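Chapter 6
Fragile Objects and Shared Workspaces

Most rules for robot cells were written with metal parts and fixed guards in mind. Glass, flowers and food need a few more. This chapter covers what must be settled before an arm is allowed to handle anything that can break, bruise or leave sharp pieces behind.

After reading it you should be able to write a setup sheet for a fragile task, set a sensible grip limit, and decide when a run must be stopped.

6.1 The Setup Sheet

A setup sheet lists every object on the table, where it starts, and which objects the arm may touch. The Randora lab, whose work we follow through this chapter, gives each vase and each stem its own line. Its flower task, sheet 37, treats all glass as "no contact" and all stems as "grip allowed."
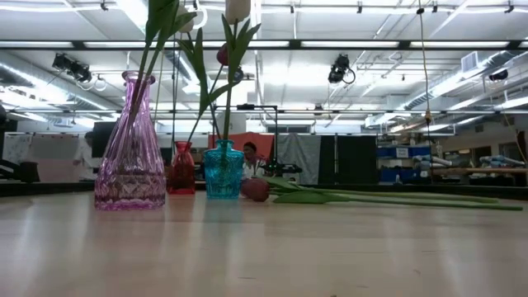
Figure 6.1. Vases and tulips on the table, with one tulip lying beside the turquoise vase.

Check the sheet against the table before power is applied to the arm. If an object is missing or has been swapped, correct the sheet first. Do not rely on memory, even for a task that was run the same morning.

Grip limits belong on the same sheet. A stem can be crushed well below the force that would mark a plastic part, so the limit is set for the weakest object in the group. Where stems lie in a bunch, the fingers may meet leaves before they meet a stem, and the operator should expect some slipping. Three failed grips in a row end the run.
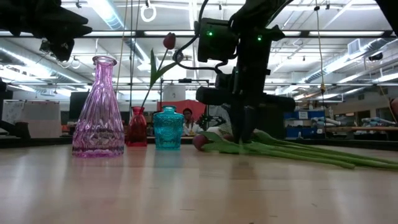

6.2 People Near the Table

Many labs have desks within sight of the work surface. Mark the reach of each arm on the floor, and keep seats outside it. Where two arms share a table, mark the combined reach.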